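Wurkholm sets budget for second bin-picking cell

Wurkholm has approved funding for a second bin-picking cell at its Nava site, with purchasing due to open in February. The plan, dated November 2025, covers grippers, cabling, fixed cameras and bin fixtures. The arm itself will be leased.

Isauro Figueroa, who manages equipment planning at the site, said the largest open item is the gripper. Bars lying near the foot of a sloped bin wall leave little room for a finger, and the choice of finger length affects both the price and the spare parts list. Three suppliers have been asked for quotes, among them Pristeo.

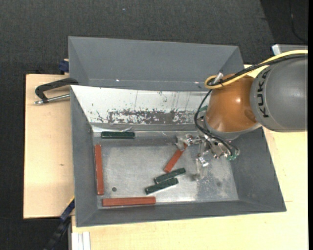 Fixtures are the smaller line in the budget. The plan allows $700 for each bin mount and $150 for replacement finger tips, with 5 sets of tips to be held in stock. Cable dress for the wrist is listed separately at $1,678 — a figure that includes connectors and fitting.

Consuelo Ayala of the finance office said the lease will be reviewed after the first year. Metal bins already on site will be reused, and worn panels will be relined only if the camera supplier asks for it. Quotes close before the purchasing window opens.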